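**Ticket 279: folding cell keeps rejecting thin printed cloths**
Opened by: Nneka Nwankwo, finishing
Assigned to: Tobiloba Bako
Status: open (again)

November 2025. Pulum stops on the sheer cloths and flags "edge not found". On my last shift it stopped 18 times. Each stop means one of us walks over, pulls the cloth straight and presses resume. We were told the cell would free us up for checking. So far I do less checking than I did in March.

**TB:** Turned the lights down and reloaded the cloth profile. Ran 34 pieces, 33 passed. Closing.

**NN:** Reopening. Those were the plain cotton ones. Please try it with the ginkgo print, pale see-through stuff on a white board. I have trouble finding the edge on that myself.
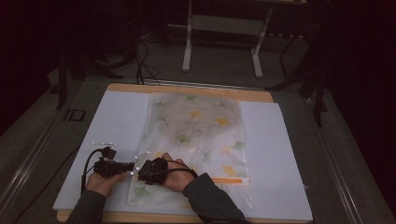 Also, who agreed that the hand work gets done on the floor? Iman raised her knees and back with Fouad Hamdy and was told it's temporary. The folding bench was temporary too, and it's been there since I started.

**TB:** Fair point on the cotton. Skillden say the profile should cope with light fabrics. I've asked what they tested it on. No reply yet.

**Oluwaseun Bassey:** Can we log the resume presses as labour? The weekly report shows the cell as "unattended" and they're planning the rota from that.

**NN:** Yes please. Leave this open until someone has run the thin ones for a full shift, with me there.

**TB:** Left open. Darker board on order. Not promising it fixes anything.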